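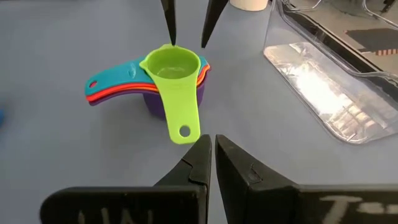 # How to turn an old cup recipe into a weighed one

My aunt's brown bread came to me on the back of an envelope, written entirely in cups, spoons and "enough buttermilk." I baked from it for years with wildly different results (one loaf could have held a door open in a storm!) before I sat down one April and worked the whole thing out in grams. If you have a recipe like that in a drawer, set aside a slow afternoon and do the same. You'll be so glad you did.

## What you'll need

- The original recipe, plus a clean copy you don't mind scribbling on
- A kitchen scale that reads in single grams
- The cups you normally bake with
- A bowl, a table knife and a pencil

Please use your own cups and leave the fancy borrowed ones alone. Sets vary, and what you're trying to catch is the amount that goes into *your* bread.

## Weigh the flour first

1. Put the bowl on the scale and press the zero button.
2. Stir the flour in its bag or bin so it isn't packed down from sitting.
3. Spoon it into the cup until it heaps, then sweep the knife across the top.
4. Tip it into the bowl and write down the weight.
5. Empty the bowl, zero the scale, and do it twice more.

Take the middle number of the three. My flour for one loaf came to 275 grams, and I felt quite smug until I remembered that my aunt never leveled anything in her life. She scooped straight from the bin and gave the cup a good shake. So I did it her way too, and the total was higher by 47 grams — quite enough to explain the doorstop.
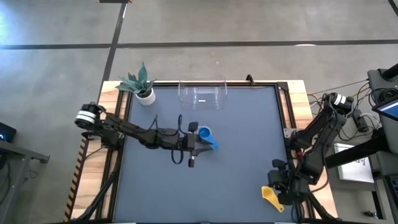

*The blue-gray work surface on its wooden table, seen from above.*

If you can still ask the person who wrote the recipe how they fill a cup, ask. If you can't, start with the lower weight. A dough that's a touch wet is easy to fix with another spoonful of flour, and a dry one always seems to take more coaxing.

## Then the liquids and the small stuff

Buttermilk can go straight into the bowl on the scale, which saves washing a jug. Brown sugar should be pressed down firmly the way most older recipes expect, and oats just poured in and leveled.
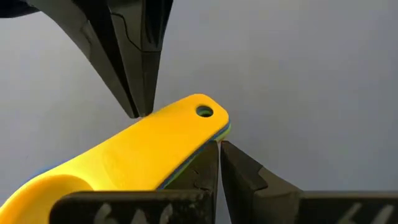
Leave the teaspoons alone, though. Baking soda and salt come in such little amounts that many kitchen scales can't read them well, and a level teaspoon does the job nicely. My friend Morven Rutherford weighs hers on a tiny jeweler's scale and her scones are lovely, but so were they before she bought it.

## Bake it, then fix your numbers

Make the loaf once exactly as you've written it, and keep the pencil handy. Jot down how the dough felt, how long it was in the oven and whether anyone went back for a second slice. Change only one thing before the next bake, and try to use the same bag of flour if there's enough left. Mine took four loaves to get right. Copy the final version onto a card, and tuck the old envelope in behind it.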